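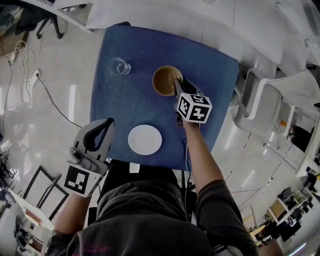 Week 4: Who Got a Plate
Notes by Jomar Buenaventura
Last updated: August

Last week we left the medieval diner with a slab of stale bread in front of him and a knife he had brought from home. This week he gets a plate, and it takes him a very long time.

The bread slab was called a trencher. It soaked up gravy, it held meat, and after the meal it could go to the poor or the dogs, depending on how the household felt about the poor. Wooden trenchers came next, square at first and later round, some with a small hollow for salt. You often shared one with the person beside you. Manners books from the period spend a surprising amount of ink on what not to do with your fingers in a shared dish, from which we may draw our own conclusions.

Sharing is the part students tend to skip over, so please don't. A cup went around. A bowl sat between two people. To have your own of anything at table was a mark of rank, like having your own chair while everyone else had a bench (the word "chairman" still carries a whiff of this).

The Brindel inventories

Your main reading is the packet of household lists from the parish of Brindel. They were drawn up after a death, room by room, by neighbors who could spell "pewter" in more ways than I would have thought possible. The full set runs to 836 pages. You are reading 38 of them, and I have heard the complaints.

Look at how dishes are valued. Pewter is listed by weight, because it could be melted and recast. Wood is lumped in with "other trash," a phrase the clerks used without malice. Pottery drifts up the list over the years, from the dairy to the kitchen and at last to the parlor, where it is put on a shelf and apparently never eaten from again.

The contrast case is Skarnoso, a much grander house. Its steward, Lukoševičius, kept a dinner book, and on one Sunday he recorded 51 guests and a quarrel about who sat nearest the salt. He gives the quarrel more space than the food. I recommend him to anyone who thinks seating charts are a modern illness.

Two ways to serve

In the older style, usually called French service, many dishes were set out at once and you ate what you could reach. If the pie was at the far end, you made friends or did without. In the later style, called Russian service, dishes came one after another and each diner was served in turn. Everyone now ate the same thing at the same time, hot, which sounds like plain good sense until you price the extra staff and the extra plates.
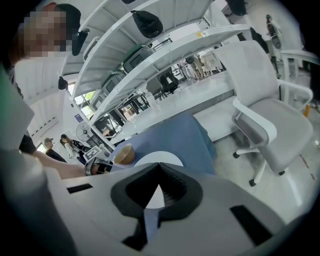

When did it become normal for each person to have a separate plate?
It depended on money and place, but in much of Western Europe the habit spread down from wealthy households during the sixteenth and seventeenth centuries, with poorer homes following later.

For next time: read Kudusus, chapter two, on forks. Write 300 words on any one object in the Brindel packet. The chamber pot has been done, thoroughly, by every previous class.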